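Notice to Readers on the Keeping of Household Records
13/10/2024

Readers of this blog have written to ask how long household papers should be kept. The practice followed at this address is set out below. It applies to one household in Tiravia and is offered as general information only.

In July a full review of the filing cabinet was carried out. It held 1478 sheets, the oldest of them a receipt from Lefèvre for a set of curtains that no longer exist. Utility bills made up the largest share, followed by bank statements and appliance manuals. 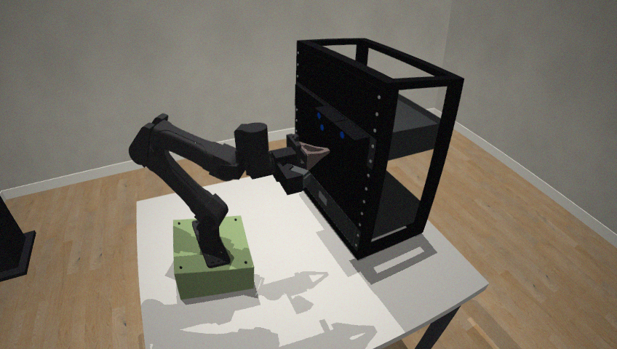
Bills are now kept for 2 years and then shredded. Tax papers are held for longer, in a separate box with the year written on the lid. Manuals are kept only while the appliance remains in the house — the one for the old Prornix heater was removed on this basis, with some regret.

Papers relating to the purchase of the home are not subject to any time limit. They are stored upstairs, away from the water pipes, and a second set is held by a relative.

After the review, 300 sheets remained. A further 95 were set aside for a decision at a later date, most of them letters. It is not yet clear whether letters should be treated as records at all. 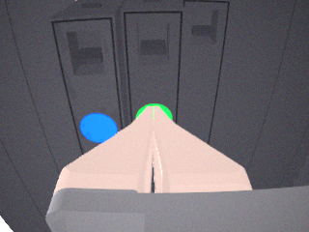 Green and blue discs against dark gray.

Comments on this entry will remain open. Questions about the Brikeck folders mentioned last month will be answered separately.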